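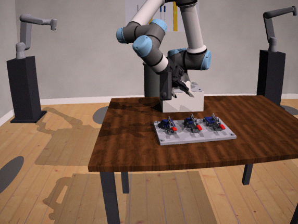
## Orgate Bench Cell, planning package

The Orgate package is for people who have been told to "look into automation" and given until Monday. You get the cell laid out in simulation before anyone signs for hardware, and the arguments about reach happen while they're still cheap.

**What the package covers**

- One main arm and gripper, modeled over your bench
- Fixture plate with toggle clamps, positioned to suit your part
- Up to 3 layout revisions (the fourth is billed, and there is usually a fourth)
- A parts list your purchasing department can argue with

**What it doesn't**

- Guarding, air supply, freight
- The bench. Buyers forget the bench.

**Budgeting**

| Item | Price |
|---|---|
| Layout study | $700 |
| Extra revision | $458 |

Studies take 10 working days from the day we receive a usable part drawing. A napkin has been accepted once, and Imke Voß would like it known that it was a very good napkin.

If you go on to order a cell through Deltora, the study fee comes off the invoice. Extra revisions don't.

Quotes: Emiliano Paredes, Orgate sales desk. Please send floor dimensions with your first message, including the pillar.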